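Search this site
Enter keywords
Home | Department | Student Work | Library | Contact
Print this page | E-mail this page

Term Project Report: Cleaning Product Titles for a Bilingual Bag Catalogue
Bożena Urbańczyk

1. Problem
Nenberg is a small reseller of handbags and satchels. Its supplier feed, Tralov, delivers titles in Spanish and English with colour, size and stock code run together. A shop search for "shoulder bag" therefore misses items whose title holds only "bolso de hombro", and the same bag may be listed twice under different word orders.

2. Data
The feed sample held 3,000 titles. I set aside 200 of these as a test set and marked each word by hand as brand, item type, colour, size, target group or code. Words with no use to the buyer were marked as noise. Marking was done before any rules were written.

3. Method
Titles were lower-cased and split on spaces and hyphens. Each word was looked up in a word list covering both languages. Words not found were passed to 12 pattern rules, mostly for codes and measurements. The output was put back in a fixed order: brand, item type, colour, size.

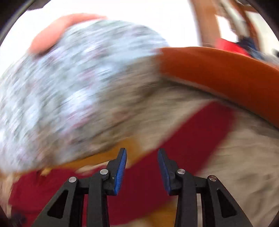 Fig. 1. Gripper jaws held apart, with dark red fabric between them.

Two titles were treated as duplicates if their item type, colour and code agreed. Brand was left out of this test, as the feed spells it in several ways.

4. Results
Word order caused no errors after sorting. The remaining faults came from words with two meanings. "Piel" was read as a colour when it meant leather, and "cross" was read as a brand when "body" was missing. The first fault was fixed by checking the next word. The second was not fixed.

5. Limits
Only 2 languages were tested. The Akpalu feed, which adds French, was not available in time. The word list was built by one person and has not been checked by a native Spanish speaker.

6. Further work
The rules should be run on the Minitby catalogue, where titles are shorter and codes are kept in a separate field.

Print this page | E-mail this page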